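Clubs > Robotics > Gear Reviews

Review: Fastine two-finger gripper kit, after a summer of club use

By Hertta Saarela
Thursday, September 5, 2019

14 comments | Print this page | E-mail this to a friend

I coach the Undthorpe robotics club, and I have been wanting to write about the Fastine kit for months, but I made myself wait until the kids had really worked with it. We got ours in February. I love it! I have a few gripes too, and I'll get to those, but if your club already has an arm and is stuck with a clumsy claw on the end of it, please keep reading.

The kit is two fingers, a mount and a bag of screws. Our arm is a secondhand Siddiqui that we were given with the old claw still on it, and swapping the two took one evening, including the part where we dropped a screw and the whole club was on its hands and knees under the bench. The instructions are short and mostly pictures. My middle schoolers did nearly all of it -- I tightened the last couple of screws and that was it.

What sold me is how narrow the fingertips are. They come down nearly to a point, so the kids can line up on something small and still see what is going on next to it. We have been practicing on a white sheet with a row of dark green blocks, set close together so there's very little room for sloppy aim.
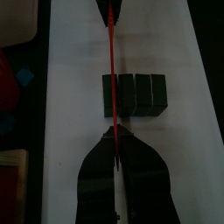
Fingertips just short of the green blocks, practice table.

Blocks in a tight row are a mean test, by the way. With the old claw the kids would go in for one and shove the whole line. With the Fastine they can come down at the end of the row and take them one at a time, and when it goes wrong it goes wrong by a little, and then somebody wants to try again right away. Our logbook has 700 attempts in it since we started keeping one, and most of those were kids staying after to get one more turn (I brought a lot of pretzels).

The other thing I like is that it isn't fussy about what you give it. Club rules for the Onum meet say the table can have kitchen things and toys on it along with the blocks, so we raided everybody's cupboards and toy bins.
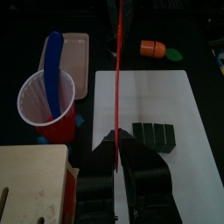 Cups were easier than I expected. Thin handles were harder, and anything round wants to roll off just as the fingers close. We ended up slowing the close way down for those, and you can do that in the settings without touching the rest of your program, a nice touch for beginners who are scared of breaking something that already works.

Now the gripes. The screws on the fingers loosen up over time, so check them before every session. The carrying case is flimsy, and the latch on ours went in the first month. And the fingers are black, like everything else on our table, so if you run in a dim room like ours the kids will have trouble seeing the edges. A desk lamp helped a lot.

The kit was 60 dollars when we ordered it. The maker says the fingers are good for 3,000 cycles before the pads need changing, and we are nowhere near that yet, so I can't tell you if it's true. I'll come back and update this when we get there.

Would I buy it again? Yes, and I'm hoping to get a second one so we can run two tables before the next Onum meet. The sixth graders have already asked which table gets the old claw.

Print this page | E-mail this to a friend | 60 shares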